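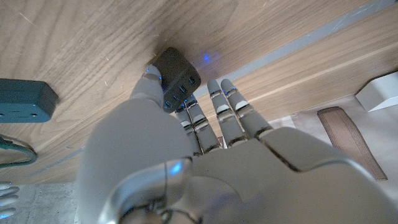

4. Setting Up Your Charging Spot

Before you plug anything in, take a minute to choose where your Skuvholm charging station is going to live. People tend to put it wherever there happens to be a free outlet, and then they spend the next year tripping over the cord! A desk, a sideboard or a sturdy shelf will all do nicely, as long as the surface is flat and dry.

1. Wipe the surface with a dry cloth and let any polish or wax dry overnight.

2. Set the station down with a hand's width of open space on every side — it gets a little warm when several devices are charging, and it likes room to breathe.

3. Push the power cord firmly into the station first, then into the wall outlet.

4. Connect your hungriest device, usually a tablet or laptop, and wait until it shows that it is charging. Then add your phones, earbuds and whatever else the family has left lying around.

5. Tuck the extra cord behind the furniture in wide, easy loops.

Note: If a phone charges slowly, try a different cable before you do anything else. Old cables wear out on the inside long before they look worn, and swapping one takes only a moment.

Caution: Do not cover the station with papers, napkins or clothing while it is in use. Keep it away from sinks, fish tanks and vases.

Caution: Never use a cord with cracked or frayed insulation. Unplug it at the wall and order a new one, part number 2531, from the Skuvholm parts desk. Ask for Mirela Damasceno if you are not sure which length you need — she is happy to help you measure.

Once everything is charging, go on to Section 5, Cleaning and Storage.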